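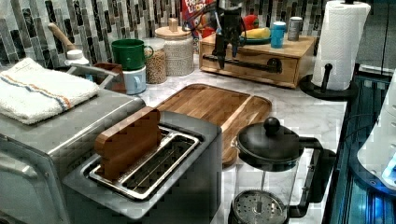
Gindance Hand-Lead Kit: teach the arm by moving it yourself

I built the first version of this kit at my own kitchen counter, so kitchen jobs are what I still test it on. My favorite is the toast one: a wooden slice goes in one slot of a two-slot toaster, and you show the arm how to do it. Sounds easy, right? Try it through a remote handle the first time and you'll be swearing by the third go (I was).

You get two ways to show a task. Grab the arm by the wrist ring and walk it through the move, or sit back with the Nesance remote handle and drive it from across the room. I like the wrist ring for slow, fussy stuff like lining up over a slot, and the handle for anything with a longer reach. You can switch between them in the middle of a session and the recording just keeps going.

What's in the box

Wrist ring with 2 record buttons
Nesance remote handle and charging cord
Virnotis recorder software, one license
Wooden practice slice
Counter clamp, padded

Fits the Hirano tabletop arm right away. For other arms you'll need the adapter plate, sold separately.

How many tries does it take?

Depends on the job! I tell people to plan on 50 good showings before they judge anything. My own toast set is up to 1,808 by now, which is way more than you need, but I kept moving the toaster and wanted the arm to cope. Leave your normal clutter out too – mugs, jars, paper towels, the French press. I used to clear everything off, and then the arm got lost as soon as I made coffee.

If you flub one, hold the left button and it tosses the last recording. Do toss them. I got lazy about that early on and ended up with a gripper that paused over the slot exactly the way I do.

Please use the practice slice and keep the toaster unplugged while you're recording.

Price: $2,787 with everything listed. Adapter plates ship separately, and the next batch goes out in July.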